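Can a machine do the bathroom yet? Or the shop floor?

gasketface
Posted 7/19/24
My brother-in-law says the whole cleaning crew at his plant will be replaced before he retires. I run second shift at a small shop in Italthorpe and I don't see it. We have a Harkska floor scrubber that does the main aisle fine. It stops dead at a coiled air hose. Is anybody using a machine for real chores, at work or at home? Not demos.

tworoomflat
We had a Kerkov vacuum for almost 2 years. Good on flat floors. Useless on stairs and it ate one phone charger. I would buy another one.

pelletmill
Depends what you call a chore. Our Benkirane palletizer runs 10 hours a day and I trust it more than I trust myself. But every box is the same size and shows up in the same spot. Nobody's house works like that.

gasketface
That's my point. The aisle is the easy part. The corners and the benches still get done by a person with a rag.

sinkside_36
I think people pick the wrong test. They always ask about laundry or dishes. I'd ask about a toothbrush. A tube of toothpaste in one hand, the brush in the other, in an ordinary bathroom with a basket of toiletries and a drain in the floor.
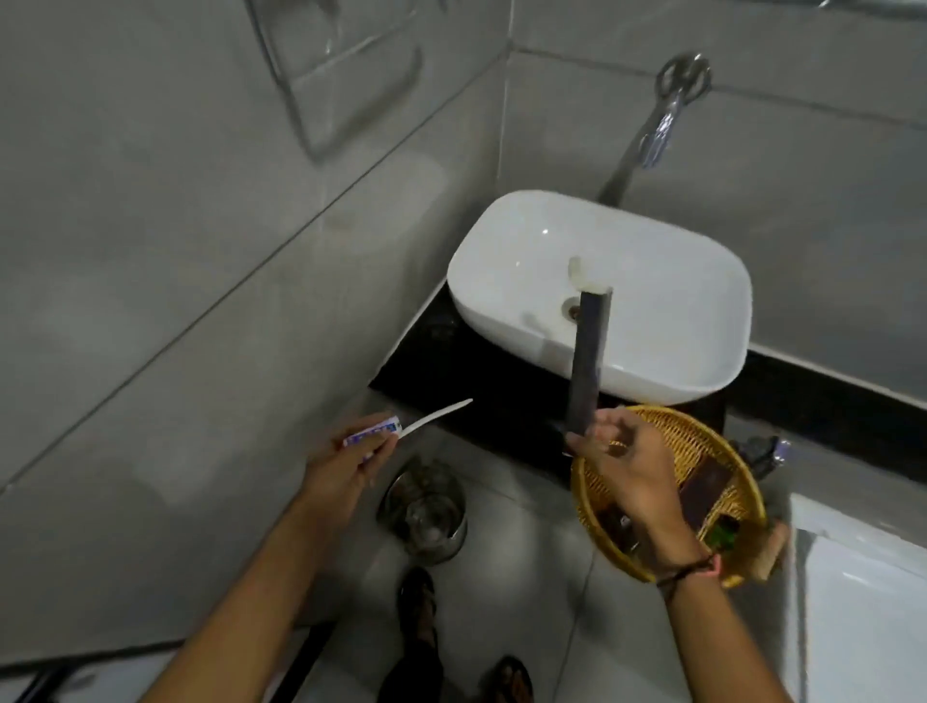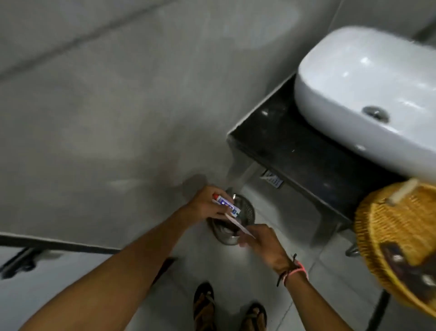

You have to squeeze a soft tube just enough and hold a thin handle at the right angle, and the tube behaves differently when it's half empty. Then the cap goes back on. A kid learns it early and after that never thinks about it. If a machine could do that in any bathroom you put it in, first try, I'd believe it could do the corners in gasketface's shop.

pelletmill
I don't buy that. A machine doesn't need to brush teeth to be useful. A dishwasher can't hold a fork and it still does the dishes. You build the machine around the job.

sinkside_36
Somebody loads the dishwasher, though. And unloads it. That part is the chore now.

pelletmill
Sure, and it's ten minutes where it used to be an hour. I'll take it.

oldmillwright
Agree with pelletmill on the shop side. We put in 19 fixtures so one arm could load one lathe. It works. Then the customer changed the part in February and we made the fixtures over again. For long runs it pays. For short runs I still hand it to a person.

tworoomflat
For my mother it would matter a lot. Her hands are bad and caps are the worst of it — toothpaste, pill bottles, all of it. She doesn't need her floor vacuumed. So I'm with sinkside on this one.

gasketface
Pump dispenser for the toothpaste? My dad has one.

tworoomflat
Might try that. She doesn't like the pump on her soap but it's a stiff one.

oldmillwright
Back to the scrubber. Hang the hoses on reels and it will get down the aisle. We did ours one bay at a time.

gasketface
Reels are already on the list for next quarter. I'll post again once they're up.

Related threads
Harkska scrubber leaves streaks near dock door
Kerkov vacuum won't find its base
Hose reels: ceiling or wall?
Benkirane palletizer, used, what to check
Easy-open caps for arthritis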